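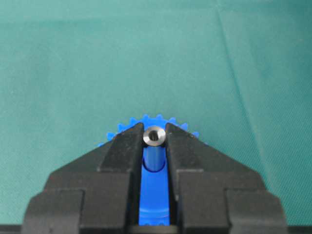
22/08/2023

Fifth session of the summer course at Brudthorpe. I caught the early bus and was in the workshop before the heating had been turned off, so it was stuffy all morning. Our task is still the gear and pin exercise from the Adholm course book. The arm has to pick up a gear, hold it steady and bring it to the pin. We get 100 marks for the whole thing and 62 is a pass.

I spent the first hour on the grip. The fingers want to close on the hub and leave the teeth alone. On our last try we had them set too wide, so I took the closing value down from 400 to 307 and wrote both numbers on the inside cover of my notebook in case I need to go back.
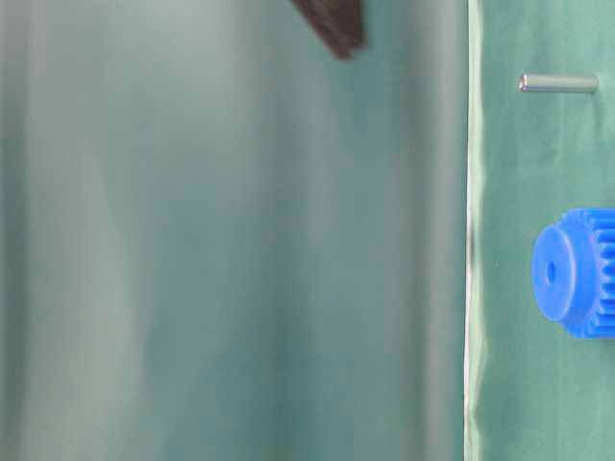 After that I went over the starting positions with the rest of the group. We had a small argument about which way round the gear should start. I wanted it flat on its teeth, the others wanted it on its side, and they won. I still think mine is easier, but the book doesn't say, so either is allowed.

Lunch was a cheese roll and the end of yesterday's flapjack. We talked about the Trollari contest, which was in June and which our club missed by one week because the form went in late. Next year I would like to enter, if we can get a second gripper that is properly ours.
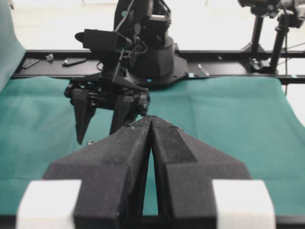 *The two arms facing each other, fingers shut on the near one.*

In the afternoon we worked through the Vasylenko worksheet, which is mostly about approach angles. I got the first page done and half of the second. My handwriting was bad by then – I will copy it out again before I hand it in.
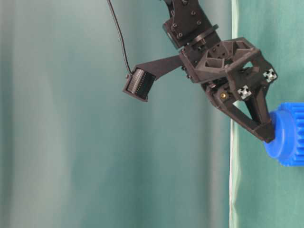
Why go so slowly on the last part of the move? A small error in angle matters most when the hole is close to the pin, and at low speed there is time to stop the arm.

I copied that on to the worksheet more or less as it stands. Swept up, signed the sheet and missed the first bus home. Need to take a new pencil and the long ruler next time, and finish page two.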